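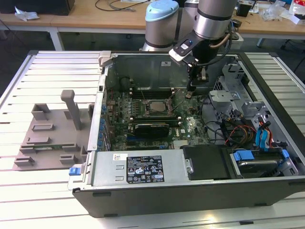

Filed under: Local radio & press

marshlark
So Wadbridge FM has dropped the breakfast show. No goodbye, just a playlist on Monday and a two-line statement from Trandlow, who own it now. I've listened for years and I'm properly cross!

tin_kettle
Same happened at Clultach when Trandlow bought that. Mind you, the show had gone stale.
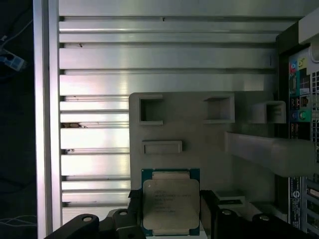
I stopped tuning in last winter, it was all phone-ins about parking. They still should've let them say cheerio on air though.

marshlark
Stale?? The petition's got 876 names already.

oddsocks58
Signed it, but I don't agree it's all Trandlow. Evangelista pulled their advertising in spring and that paid for half the mornings. What I'd ask for:

1. A proper farewell show, even if it's only 30 minutes
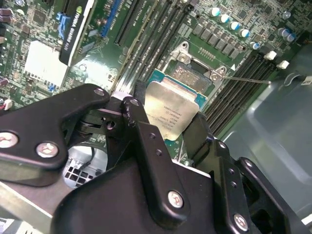 2. A straight answer on who reads the local news from September

tin_kettle
Number two, yes. Number one won't happen.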